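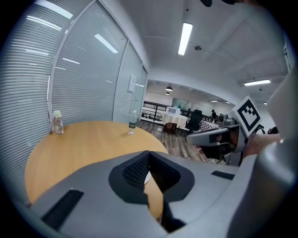 Don't think about your fingers, Tibor Pintér told me, because the minute you do, you'll start squeezing like a robot and then the robot will learn to squeeze like you. I thought about my fingers for the next hour and a half.

I'd come to Prarach on a Saturday to find out how you teach a machine to do something you can't even explain yourself. The answer, at least at this outfit, is that you pick up a pair of grippers and do the job with your own two arms — over and over, until you're dreaming about it. The project is called Gusness, and when I visited it had 939 good demonstrations in the bag. They want 3,000! I added 51, and Tibor kept most of them (he was very polite about the rest).

My first tries were way too fast. I'm a grabber, I guess. At home I snatch a cup off the counter without looking, but with a gripper in each hand I had to plan every reach, and my left kept wandering off while my right did all the work. Tibor has you start over when that happens. He hums while you do.
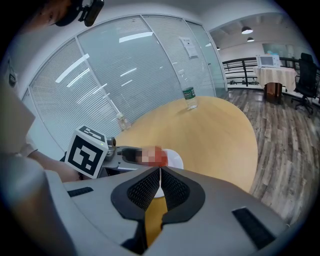 What the Robot Gets Out of It

All those reaches go into training, and the arm they're meant for, a Trondel, lives in another building. I asked if it would pick up my bad habits too. Some of them, Tibor said, so please stop shaking things. They used to steer the arm by remote control, and he still has a soft spot for that, but he says new people get the hang of the grippers much faster — I was doing passable work before my coffee ran out.

My forearms hurt until Monday. I've already asked to go back.

Print this article | E-mail to a friend

Search: Enter keyword Go

Contact us | Copyright Vörös Magazine. All rights reserved. | Back to top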